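News > Food Service > Workplace

Stillden Kitchens Hands the Steamer Shift to Two Robot Arms

2 min read

DRORKUVINE, Fri 3 May. Stillden is bringing robot arms to the steaming stations in its staff canteens, and the cooks who used to stand over those pots are getting their mornings back. The arms run on software from Gevum and have been in trials since February.

Lifting buns off a hot tray is slow, steamy work, and it used to come right when the breakfast line was longest. Now a gripper reaches into the pot and moves the buns to a plate, while the cook at that station fills, folds and talks to the people waiting. We love seeing that!

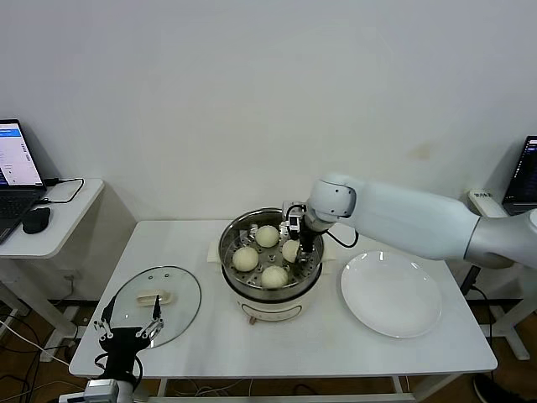
Cooks at the Dvorak Street canteen say they were wary at first and now mostly argue over who gets to set up the arms, and one of them told us that her wrists feel better by Friday than they have in years. She would still like the arms to be quicker.

So would we, and Gevum is working on it. All 30 kitchen employees keep their jobs and their hours. Each gets 3 paid training days, covering setup, cleaning and how to stop an arm safely. Cooks also decide when a batch is ready, and that stays with them.

Two more Stillden canteens will start this summer. Kitchen staff can sign up for training through their shift lead.

69 shares | 2 comments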